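Posted in Household & Laundry, Saturday, 7:42 pm
Started by Octavian Grecu

Thread: Towels that have stopped drying you

Octavian Grecu wrote:
We have 15 bath towels in this house and I could dry myself better with a carrier bag. They push the water about. All from Lesell, all bought in the same August sale, all lovely for a month. My wife says fabric softener. I say bad towels. Who's right, bearing in mind I've already told her it's me?

mopbucket_ wrote:
Your wife. Softener coats the cotton. Hot wash, a mug of white vinegar, no softener ever again. Do it twice.

Trillitbridge Tina wrote:
Don't put vinegar in the machine! I did it for years on the advice of people like mopbucket and the door seal went. Soda crystals, 60 degrees, job done.

mopbucket_ wrote:
"People like mopbucket." Charming. My seal is fine, Tina, and so is the rest of me.

halfpegged wrote:
Both of you are treating the symptom. Thick towels are the problem. They take two days to dry on an airer, they smell of pond by Thursday and everyone thinks they're posh because a hotel had them. Buy thin ones with a rib or a waffle in them. My gran had hers from Skomton market and they're older than I am.

Octavian Grecu wrote:
Thin towels remind me of school swimming. I'm not ready.

Trillitbridge Tina wrote:
I'm with Octavian on this. A thin towel is a tea towel with ambitions.

Yang wrote:
I'm with halfpegged. Ribbed ones dry quicker on the line and you can get twice as many in the cupboard. Fold in half, then again, and leave them alone. Rolling them up like a spa is for people with no cupboard and a lot of time. This is the sort I mean:

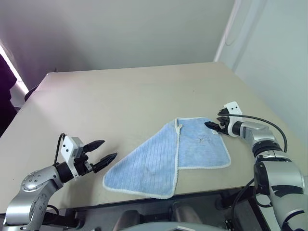 Light blue, fine ribs, pale edging.

mopbucket_ wrote:
Nice colour. Does that edging pucker in the wash? Mine always end up shaped like a crisp.

Yang wrote:
It can if you tumble them hot. Line or low heat, and give them a tug while they're damp.

halfpegged wrote:
Thank you, Yang. Five years I've been saying this on here.

Octavian Grecu wrote:
Update. Did two hot washes with soda crystals, as I'm scared of Tina. The first lot of water came out like the bottom of a vase. Towels now feel like doormats but they do dry you, so I've had to go downstairs and say the words. She wants it in writing.

mopbucket_ wrote:
Vinegar would have got them softer.

Trillitbridge Tina wrote:
Give it a rest.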